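Idard River Watch: Frequently Asked Questions

Last revised 9 February 2024

Who are you?

A membership group that keeps an eye on the Idard River between the Tammont dam and the Nisbet treatment plant. We test water, read permits, go to hearings and write letters. The letters are very polite. Some of them get answered.

Are you part of the state or the county?

No. We get calls every spring from people who want us to fix a culvert or come get a goose. For the culvert, call county public works. For the goose, we wish you luck.

What do you measure?

Temperature, dissolved oxygen, turbidity, conductivity and pH at every site. From May through October we add E. coli at the two swimming holes and phosphorus below the plant. We don't test for metals on a regular schedule, as the lab bill for one round would eat most of a year's bottle budget. When we have a reason to suspect something, we pay for it and grumble.

How many samples have you taken?

There are 3,409 in the database. A few early ones carry the note "bottle dropped" and are still in there. We thought about cleaning them out and decided that a record should include its bad days.

Can I see the data?

Yes, all of it, on the Data page. You can download it as a spreadsheet. Results go up within 25 days of collection, apart from December, when the lab closes and so do we. If a number is later corrected, the old one stays visible with a line through it. We got tired of agencies quietly swapping files on us and didn't want to take up the hobby ourselves.

Is the river safe to swim in?

On most summer days at the Tammont swimming hole, the bacteria counts come in under the state limit. After a heavy rain they often don't. Stay out for 48 hours after a downpour, and if the water looks like chocolate milk, treat it as you would chocolate milk somebody left in a ditch. We can't certify any spot as safe, and the person on the phone who tells you otherwise is not one of ours.

What is the fuss over Eradia?

Eradia is the proposed warehouse park on the flats upstream of Nisbet. The plan calls for 40 acres of roof and pavement draining into a creek you can step across in August. We don't oppose every building ever proposed, whatever you may have read in the comments section. We asked for three things in writing: bigger settling ponds, a wider strip of trees along the creek, and monitoring paid for by the developer with results made public. We have received a color brochure.

Can I walk the sites myself?

Most of them. Sites 1 through 4 are on public land with a place to park. Site 5 is reached across a private pasture by agreement with the owner, so please go only with a scheduled crew. Close the gate behind you. If the gate was open when you got there, close it anyway and call us.

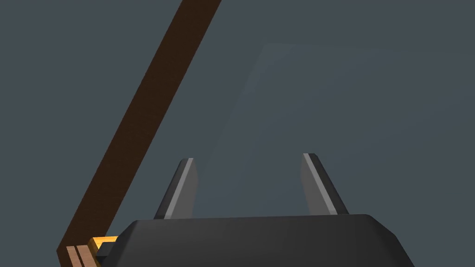 Water clarity is the one reading anybody can take without a kit, and we are happy to have yours. Use the printed card from our office, write down the date, time and site number, and send it in the same week. For depth, you'll need a measuring pole with clear marks on it. A plain length of dark brown, wood-look stick with nothing marked along it will tell you that the river has a bottom, which we had already assumed. We lend out marked poles, and we would like the ones from last year back.

Do I need a science background to join a crew?

No. You need boots, a morning, and the ability to write a seven that doesn't look like a one. Training takes two sessions, one indoors with slides and one in the river without them. After that you go out with an experienced crew until both sides feel all right about it.

How old do I have to be?

Sixteen to sample alone with a crew, any age with a parent standing close enough to grab you. School classes are welcome at sites 1 and 2.

I saw something bad in the river. What do I do?

Take a photo, note the time and the nearest bridge or road, and don't touch it. If there are dead fish, a strong fuel smell or an odd color, call the state spill line first and us second. They can shut a valve. We can only be upset. Foam, by the way, is often natural, and so is the orange film that breaks into plates when you poke it. If it swirls back together instead, we want to hear about it.

Who pays for all this?

Dues, small donations, and the pancake breakfast. We take no money from anyone holding a discharge permit on the Idard. One of them offered us a tent once, and we still talk about it when it rains.

What do dues get me?

A vote at the annual meeting, the printed newsletter, and a window sticker that lasts about one winter. Student members pay half and get the same sticker.

How do I contest something you've published?

Write to the office and say which number or sentence you think is wrong. We check it against the field sheet and the lab report, and we answer either way. Corrections are listed at the bottom of the Data page.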